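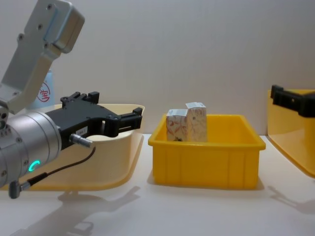 Section 2: Setting up the bin and the tray

OK, so you've got your table wiped down and your Curnora set unpacked (if not, go back to Section 1, I'll wait). Now we get to my favorite part, which is deciding what goes where. I've set up this sorting table in three different homes and a garage by now, and I still move things a few inches this way and that for the first week. You will too, and that's fine!

What you need for this section:

- the deep rectangular bin, the one with the ribs down the front
- the low tray with the curved front
- a bottle of whatever mild cleaner you like
- two cloths, one for wet and one for dry
- masking tape and a marker
- the pile of stuff you want to sort, still in its bags or boxes for now

2.1 Wash everything first

1. Mix a squirt of dish soap into 800 ml of warm water. I use an old juice pitcher for this and it's never going back to being a juice pitcher.
2. Wash the bin inside and out. Run a cloth down into the grooves between the ribs, where packing dust likes to hide.
3. Turn the bin over and wash under the rolled rim. Water gets up in there, so give it a good shake over the sink when you're done.
4. Wash the tray by hand, with a soft cloth and no scrubby pads.
5. Let everything air dry for 20 minutes, upside down, on a towel.

CAUTION: Keep the tray out of the dishwasher. I ran one through on the hot cycle and the front wall came out with a wave in it, and small screws have been rolling to the left ever since. The bin is thicker and came through okay for me, but I wouldn't make a habit of it.

2.2 Find your middle

1. Stand (or sit) where you're going to work. Don't lean. Just let your arms rest on the table the way they want to.
2. Put a small piece of masking tape where your hands meet. That's your middle.
3. Set the bin on the tape. The bin gets the most traffic, so it gets the best seat.
4. Put the tray off to the side of your weaker hand. I'm right-handed, so mine goes on the left.
5. Pretend to sort for a minute. Pick up nothing, drop nothing, feel silly. If your elbow bumps the rim of the bin, slide the bin back a little and try again.

NOTE: The bin sits straight on the tabletop. I used to put a rubber mat under it and then I spent half my time picking rubber crumbs out of the buttons. If your bin slides around, a couple of folded loops of tape on the bottom will hold it.

2.3 What goes in the bin

The bin is for anything you can grab by the handful and drop without worrying. In my house that's building blocks, clothespins, markers with their caps on, rolled-up socks that have lost their partner, and balls of yarn. Tall sides mean you can toss from a little distance, and I do, and I miss less than I used to.

1. Pick one kind of thing to sort first. Just one! If you start with "everything from the hall closet" you'll be sitting on the floor reading old birthday cards by lunchtime.
2. Tip out a small heap between you and the bin.
3. Put the keepers in the bin and leave the rest where it is.
4. When the heap is down to things you can't decide on, sweep them into the tray and start a new heap.
5. Stop filling when the contents reach the bottom of the rim. Past that point you can't get your fingers around the rim without squashing something.

CAUTION: Don't carry a full bin by one side. The rim is strong but it bends, and if you've got anything heavy in there it'll tip before you get to the shelf. Two hands, every time, and that goes double for kids who want to help.

2.4 What goes in the tray

Small things, flat things, and things you haven't made your mind up about. The low front is what makes the tray so handy, since you can slide a button or a washer up the curve with one finger instead of chasing it around a corner with your nails.

1. Put the curved wall facing you.
2. Leave a hand's width between the tray and the bin so you can get down in there with a cloth.
3. Keep it shallow, one layer if you can stand it.
4. Empty the tray at the end of every session, even if that means an envelope marked "???" (I have several of these envelopes. One of them moved house with me.)

NOTE: If light-colored trays make it hard for you to see clear beads or fishing line, lay a sheet of dark paper in the bottom. Trim it so it stops short of the curve or it'll spring up at you.

2.5 Where the bottle lives

I keep my cleaner behind the tray. Standing it in front seems more convenient right up until you catch it with your sleeve. Behind the tray it's close enough to grab and out of the way of your elbows.

1. Check that the cap is closed all the way. Check it again.
2. Stand the bottle at the back of the tray on a folded cloth.
3. If you decant cleaner into another bottle, write on the new bottle what's in it. Use the marker, put tape over the writing, and do it before you pour.

CAUTION: Never use a drink bottle for cleaner, labeled or unlabeled. And if there are little ones around, skip this whole part and keep the bottle up high in a cupboard.

2.6 Closing up for the day

1. Everything from the tray goes into its envelope or jar.
2. Wipe the table from the back toward you, catching the crumbs in your other hand.
3. Wipe the rim of the bin while you're at it. It gets grubby faster than any other part.
4. Put the tray inside the bin only if the bin is clean and has nothing in it. Otherwise store them side by side.
5. Tape a note to the bin saying what you were in the middle of. Mine from last night says "green ones NOT done, see jar."

If you bought the Grundar shelf to go with the set, the bin goes on the bottom level, long side facing out. Putting the shelf together is in Section 3, along with how I got the back panel on upside down.

Comments

Beca Landeg
The sock thing is so real. I've set mine up for sewing notions and the tray by the weaker hand made a big difference. One question, does the dark paper trick work with felt? I have a ton of felt.

Ignacio Pereyra
@Beca I tried felt and the pins grabbed it. Paper's better. I went with a cut-up grocery bag.

Musyoka Magesa
I disagree about the mat. My table is glass topped and the bin makes an awful noise without something under it. I use a dish towel, no crumbs. Otherwise followed this start to finish and sorted 419 Lego wheels with my daughter, who insisted on counting every one of them.

Nabila Wattimena
Step 4 in 2.3 doesn't say what to do with the stuff you're getting rid of! Mine just sat on the table. I ended up putting a paper bag on the floor by my chair.

Nevzat Aydoğan
Left-handed here, so I swapped it all around. Bottle still got knocked over on day one, cap was closed though, so thank you for making me check it again.

Contact: Lostutwood Home Guides | © 2019 Lostutwood | Last updated 09/10/2019 | Back to top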